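Reviews > Hand Tools & Grippers > Handheld

Julter Handheld Grippers (pair): six weeks in, and the pads are coming off

I've put off writing this one up because I really like these grippers and I wanted to be fair to them. We teach towel folding at Draltbridge, me and Divina Umali mostly, and the Julters have been in our hands nearly every working day since August. So you're getting the opinion of somebody whose thumbs know these things very well!

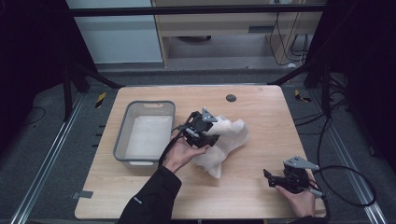
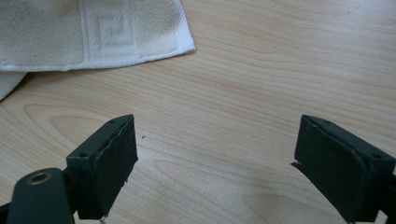 Cloth work with the pair, then a closer look at the finger pads.

Let me start with the fault, as it's what most of you will have come for. The pads are a solid block with a thin grippy covering stuck over it, and the covering lets go at the edges. On ours it started as a bit of fuzz along one edge, the sort of thing you'd pick at while waiting for a file to save (don't pick at it). Then it turned into a flap. A flap on a gripper pad is bad news with terry cloth, where there are a million little loops for it to grab. You open the jaws to let go of the towel and the towel comes along for the ride.

That cost us a whole afternoon. We had 200 folds recorded and Divina was going back through them when she noticed the release looked wrong on a bunch – jaws open, cloth still hanging from one finger, then a little shake of the wrist to drop it. My wrist, I'm sorry to say. I'd been doing it without noticing. The arm that learned from those recordings picked up the shake too, and on its third try it flicked a towel right off the table and kept going with the fold, pressing empty jaws down on the wood. I hit the stop. No harm done apart from my pride, but I wouldn't want to see the same thing with something heavier than a towel.

I wrote to Julter and got Salvador Matos in support, who was very decent about it. He said to treat the covering as a wear part and swap it at the first sign of lifting. Fine, but then put that in the manual! Replacement pads are $18 a set, and the screws are easy enough to get at. I had both grippers done in under half an hour, coffee included.

The rest is good news. The squeeze is light and even, and I can pinch a single layer of towel without dragging up the one underneath. They're well balanced too, even with the mounting plate on top. The cable is my other grumble. It's long and it wanders, and I've stepped on mine more than once, so I now run it behind me before I start.

We also had the Samonte pair on loan for a while. Their molded pads have no covering to peel, but they slide on anything smooth and the handle is too fat for Divina. At $1,385 the Julters are still what I'd buy, with a spare set of pads in the same order. Look at the edges every morning, run a fingertip along them, and if you feel anything lift, change it before you record.

Score: 6 out of 10. It goes up the day they mold those pads in one piece.

Filed under: Robot Teaching, Grippers, Things That Broke

3 comments

threadbare_tess
Same peeling on mine, lower corner first. I tried superglue and it went hard and shiny and then wouldn't hold a napkin. Ordering pads tonight.

Arach
Did you throw out all 200 or just the ones with the shake?

reply from the author
All of them. We could have sorted through, but I didn't trust my own eye by then. The redo went faster anyway with fresh pads on.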